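The Table That Stays in the Family

When Grażyna Kalinowski moved from the house in Pavitz to a flat with two rooms, she gave away nearly everything without much pain. The wardrobe went to a neighbor, the piano to a school. Only the kitchen table made a difficulty. It was too long for the new kitchen, and her three children all said they wanted it, and then all three measured their own kitchens and became quiet.

I heard this story from her daughter, Iwona Kozłowski, over that same table. She won it in the end, if we can call it winning. To bring it in, they had to take a door off and carry it through the garden in August, in great heat, with the legs unscrewed and tied together with a belt.

"My husband asked me why we don't buy a new one," she told me. "I said, you can buy a new one, but who did homework on it?"

I have spent much of this year asking people about their tables. A chair is for one person. A bed is private. But a table collects the whole family, and the marks stay on it. Iwona showed me a burn from an iron, and a row of small holes where her brother tested a compass during a long winter. She does not want to repair them.

Not all owners feel the same. In Hurkau I visited the workshop of Cyprian Makowska, who has restored furniture for 19 years. He says the customers divide in two groups. The first group wants the table to look as on the day it was made. The second group wants him to make it strong but touch nothing else, and these people are more difficult, for they come back to check.

"One lady counted the scratches with me before I started," he said. "I had to promise."

His own advice is simple. Tighten the joints before they become loose enough to hear. Keep the table away from the radiator. Do not put oil on old wood only because a shop sold you the oil. He works with the radio on and does not like to be hurried, and the waiting time at present is about 13 weeks. 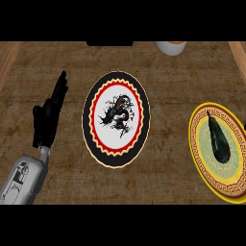 The brown of a wooden tabletop, with lighter rails along two sides.

Young people buy differently, of course. Nghĩa Khúc moved four times in six years and owned, in this time, only a folding table. Last spring she found an oak one at a house sale near Lis, and paid less for it than for the van that brought it home. It seats eight. She lives with one other person.

"Now we invite people," she said. "Before, we met them in cafés. I think I cook better also, but maybe they are only polite."

Her partner, Brayden Gagnon, was against the purchase. He had to move his desk to the bedroom, and he still mentions it. But when I came at six in the evening he was sitting at the far end with his papers spread in front of him, and he didn't move them until the soup was ready.

Grażyna visits her old table every second weekend. She sits where she always sat, with her back to the stove, although in Iwona's kitchen the stove is on the other side and it is the window behind her. At home she eats at a small round table, bought new. I asked her if she likes it. She said that it is very easy to clean.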